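Komo review: a link saver for people who read too much online

Posted 7/5/19 by Hanneke Van Wijk

Every link in my weekly roundup has to sit somewhere between the moment I find it and the moment I write about it. For years that was a row of open tabs and a lot of emails to myself. I moved to Komo at the start of the year and have put together every roundup with it since, so I think I can review it fairly. 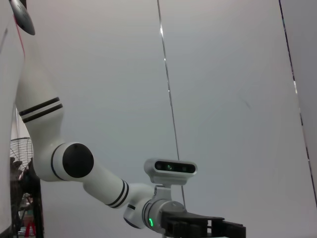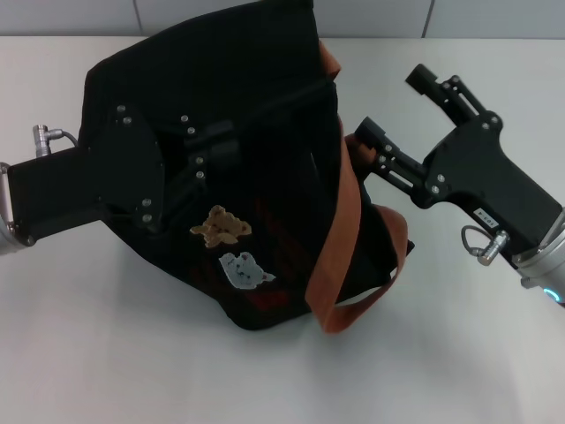
Anouk Brouwer asked under the last roundup whether Komo is worth paying for if you only save a handful of articles a week, and said her own free account had been enough so far. I think she should stay on the free plan. It holds 200 links, and when you delete one the space comes back. If you clear things out after you read them you may never hit the limit.

I hit it in the second week. The paid plan is $23 a year, charged all at once. There is no monthly option, which I would have liked for trying it out.

Saving

You click the button in the browser, or use the share menu on your phone, and the link goes into a list called Incoming. You can add a note and a tag before it closes. The note field is the part I use most. When I save a story on Tuesday night I know why I liked it, and by the end of the week I usually don't. One line is enough to bring it back.

It saves the headline and the first paragraph of the page. It doesn't save the whole text, so if a site takes an article down you are left with the opening. This has happened to me a few times with local news. Skustitz, the app I used before, kept full copies, and I do miss that.

Social media posts are hit and miss. Single posts save fine. Long threads save as the first post only, and you have to click through for the rest. Videos come in as a title and a link.

Sorting

Tags work the way you would expect. You can also make folders, but only 13 of them, even on the paid plan. I can't find a reason for that number anywhere in the help pages. I have one folder per section of the roundup plus a few for longer posts, and I have had to merge two.

Search is quick and covers your notes as well as the headlines. It doesn't forgive typos. If you misspelled a name when you saved the link, you have to misspell it the same way to find it again.

Export

This was why I switched. You pick the links you want, choose "make list," and get the headlines, addresses and your notes in the order you put them. I paste that straight into my draft and start editing. With Skustitz I copied each one over by hand and regularly pasted the wrong address under the wrong headline, as longtime readers will remember.

You can export everything as a plain file too. I did this with all 600 of my saved links as a test and it went through without trouble. The tags came along, but the folders did not.

The phone app

It's slower than the browser version and logs me out more than it should. Dragging links into a new order is fiddly on a small screen. I save on the phone and do the rest at my desk. On the train to Gremport, where the signal drops for a good part of the trip, anything I saved waited and went through later – I haven't lost one yet.

Support

I wrote to them once, in the spring, after the Verbeke add-on (the one that posts your list directly to your blog) stopped connecting. The reply took four days and told me to remove it and set it up again. That fixed it. The help pages still show the old menus, so don't rely on those.

Would I renew?

Yes. My year runs out after the holidays and I plan to pay for another. The folder limit is annoying and I would like full copies of articles, but the export saves me most of an hour every week. An update is promised for November with better handling of threads, and I'll add a note to this post when I have tried it.

Good: notes, export, search, saves without a signal
Bad: folder limit, no full copies, phone app logs you out
Price: free up to 200 links, then $23 a year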